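Ticket: Dark patch on round side table, Skukby unit
Opened: Tue 13 November
Category: Building / Lighting
Priority: Normal (was Low, changed by reporter)
Status: Open, waiting on reporter
Contractor: Van Acker

Original report

There is a dark shadow across the middle of the round side table, right where we lay out the flower sprigs. It makes the pale pink ones look gray and the leaves look nearly black, so sorting by color is guesswork. The ticket form asks if I have tried turning it off and on again. I have.

Table is the Sivmont one with the cream rim and the brown wooden top. It stands on the gray marble-pattern tiles between the low table and the orange chair. It has not been moved since the tubes were replaced, and I don't remember the patch before then. I'm told the two things have nothing to do with each other. I would like to see how anyone knows that.

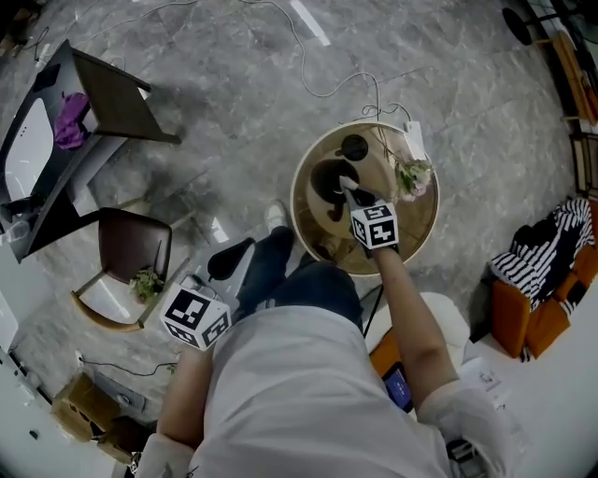

We have 300 stems from Stemov to go through and they come in shades that are close together to begin with. On a bad table I put the same stem in two different piles on two different tries.

Reply from Van Acker

Thank you for your report. The new tubes are the same output as the old ones. A dark area on a table is usually caused by the person standing at it. Please try working from the other side. Can we close this ticket?

Reporter

No. Please leave it open.

I know what my own shadow looks like. I'll try the other side anyway so we can cross it off.

Log of what I tried

1. Worked from the other side of the table. Patch changed shape, still there. I'll admit it changed more than I expected, so some of it may be me.

2. Stepped well back and looked. Lighter, but the center of the table still looks duller than the rim. The rim is cream and the top is brown, so I don't trust my eyes on this one. Result: unclear.

3. Put a sheet of white paper in the middle and another near the rim. Should have done that first. The middle sheet did look darker with me leaning in and only a little darker with me away.

4. Turned the table a quarter turn. No change. It's a round table, I don't know what I was hoping for.

5. Slid the table 26 inches toward the low table. Better for the stems, worse for walking past, and the cables from the power strip got in the way. Slid it back.

6. Read the light level with a free phone app. Got 300 lux, then 190 a minute later with nothing touched. Ignore both numbers. I'm only listing it so the next person doesn't suggest it.

Reply from Van Acker

The fixtures were positioned for general light across the whole unit and not for one piece of furniture. With long tubes at several angles you should get soft, even light everywhere. Please send details of which fixture you believe is at fault.

Reporter

"Soft, even light everywhere" is a sales line. The tubes hang at different angles, and they don't all look equally bright from where I stand. One long one seems to do most of the work and the others are a good deal less use to us.
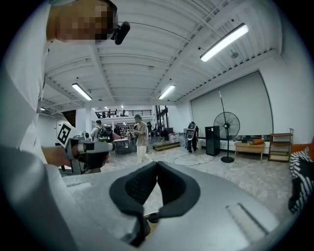

I'm not saying a fixture is faulty. I'm saying that if most of the light reaches the table from one direction, then whoever bends over it will block that light, and the white corrugated ceiling isn't bouncing enough back down to make up for it. That would fit steps 1 and 3. It would also mean your first reply was partly right, which I'm noting here to be fair.

What I can't explain is step 2. Could be the brown top. Could be one of the new tubes. Has anyone compared them with the old ones, or are we going by the label on the box?

Reply from Van Acker

We can offer a visit in January to check output. In the meantime we recommend a clip-on lamp, 14 watt, from our catalog.

Reporter

I'd like the visit. I'm not buying a lamp before the visit, especially not from the people doing the visit.

Stopgap for now: plain white cloth over the brown top, stems laid out closer to the rim. First pile of 19 sorted that way, then sorted again blind. Two ended up in different piles. Not great, but I can work with it.

Please change status from "waiting on reporter" to "waiting on contractor."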